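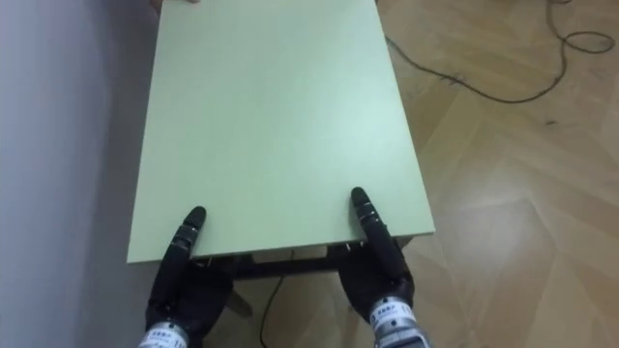

The low table with the mint-green top, held at the near edge.

Furniture people wanted at Marside!

We run a furniture reuse workshop and we're looking for two new helpers to join us from November. Tables, chairs, bookcases, the odd wardrobe that has to be talked round a corner – if you like handling solid, everyday things and seeing them go off to a new home, we'd love to hear from you.

You'd be working alongside Viera Halás and Ciarán Ó Ceallaigh, moving pieces between the store and the workshop, checking joints and surfaces, cleaning, touching up paint and setting out the display room (everyone's favourite bit, and there is always an argument over the lamps). Low tables like the green one are a big part of what we do, and they go to family homes, nurseries and waiting rooms.

You don't need any training in woodwork. We do need you to be steady on your feet, happy to lift with a partner and good at saying "stop" when your grip isn't right. Gloves and lunch are on us, and so is the tea!

Shifts are mornings or afternoons, two a week. Bus 46 stops outside the gate.

To apply, write a few lines to Renata Lagos at the Marside workshop and tell her which shifts suit you and what you last mended, built or carried up a flight of stairs. Come and have a look round first if you like, the kettle is usually on.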